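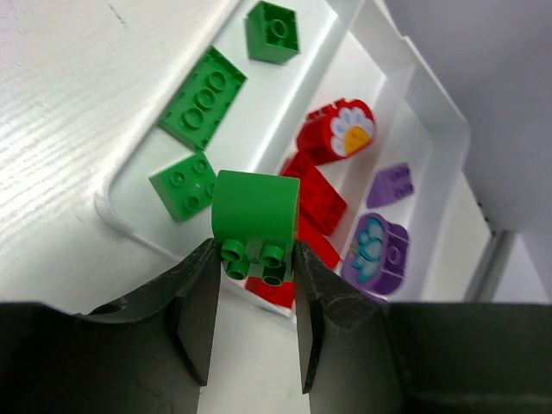 A green Duplo brick with a rounded top, studs toward the viewer.

The piano teacher at the Grutham studio has 28 students and little patience for the practice chart. She gave them up in July, stickers and all.

"I had kids with perfect charts who couldn't get through a C scale," she says. "The chart told me a parent had signed it."

So I asked about the Galaron method, which two other studios in town have taken up since spring. It promises that a beginner will sight-read in 10 weeks. She bought the teacher's book, all 366 pages of it, and read most of it.

"The rhythm chapter is decent. The rest is flash cards with a new name." Had she tried it on anyone? "Two kids. One liked it. One cried. I can't tell you much from two kids, and I don't think the people selling it can tell you much either."

I pointed out that Galaron's flyer claims students learn up to 191 pieces in a year. She laughed at that one. "What counts as a piece? Four bars with the left hand resting?"

Her own lessons sound plain. Scales first, then the hard measure of whatever piece they're on, hands apart, slow. She still uses the old Sastry duets, which are out of print, and she plays the lower part herself. I wondered if that was just habit. "Some of it, sure," she said. "I learned from them."

She will be at the Plulwood recital again this winter. No trophies, she says, though a few parents have asked.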